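Second week in the robotics club at Hirance, and I am already writing a post. Chunhua Duan and I have the block-building task. All our blocks are white and printed, and the tags help the arm to find them.
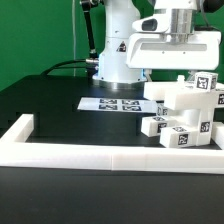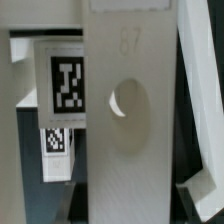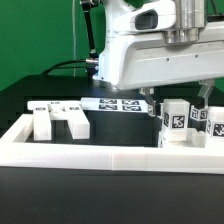
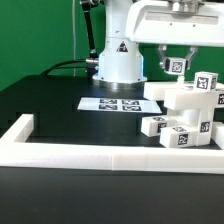
My part is the grasp program, now 260 lines, and I would like it to be shorter. Chunhua prefers long names for everything, so we argue a little. On Tue 8 September we must show our work to the Drisbridge team. I still have to learn how to explain it in English.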